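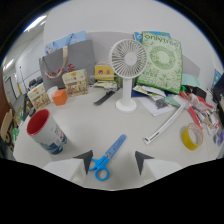

Scissors with the blade covered, right between the fingertips. Rule 2, my favorite.

Review: the Tolness Tabletop Rules, by Mishra Press

I bought the Tolness rules in February, mostly because our old house rules for hand-held gripper work at Lumholm were a page of crossed-out marker. You get 23 rules on thick spiral-bound cards, plus a code for the Gikgate checklist app (more on that later, sigh).

What I like

The rules are short and they sound like somebody who has worked at a table wrote them! "Cover every blade before it goes on the table." "Pick the object first, then clear its path." "Check what stands behind the thing you're reaching for." I love that last one. A desk fan on a skinny stem is easy to forget when you're looking at the scissors up front, and so is a tall cup off to the side.

It also doesn't want you to work on a bare table, which the last standard I followed did, and we ended up with about 4,000 recordings of very tidy objects on very clean surfaces. Tolness has a whole section on honest clutter: bags, boxes, paper, a roll of tape, pens in a heap. Leave it messy, but know what's in the mess. Sharp things, cords and anything that could tip get checked before you start, and the check goes in the log with your initials.

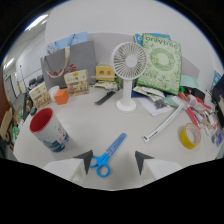 What bugs me

The section on soft stuff is thin. Crumpled wrappers and clear plastic get one card between them, and it mostly says "use judgment." Well, I was hoping to borrow yours! There's also no advice on when to reshuffle the table. We settled on our own number and wrote it on the back of the card.

And the app. It slowed to a crawl once our log passed 3,000 entries, so we're back to a clipboard.

Worth it?

For a small group, yes, I'd buy the cards again and skip the app. Get the spiral version, though. The loose set has no holes and ours would be under the couch by now.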